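### 3.2 Where the pillows end up

I went through 183 living rooms for the Jarngate study, and the pillow kept pulling me in – more than the chair ever did! 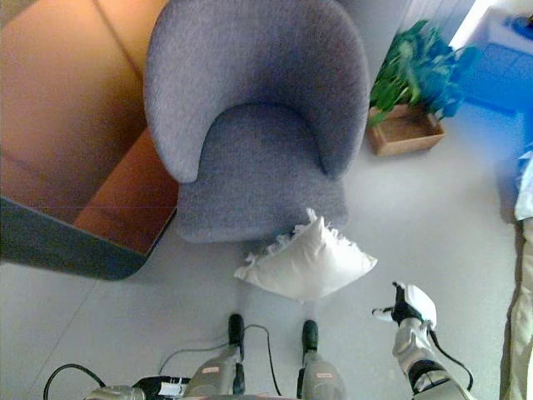 **Figure 2.** Gray armchair with a white pillow on the floor in front of it.

So what counts as "out of place"? Anything the household told us it would pick up before guests came over.

Gunārs Paulauskas wanted a stricter rule (he likes rules), so we coded 19 homes twice, his way and mine, and kept mine.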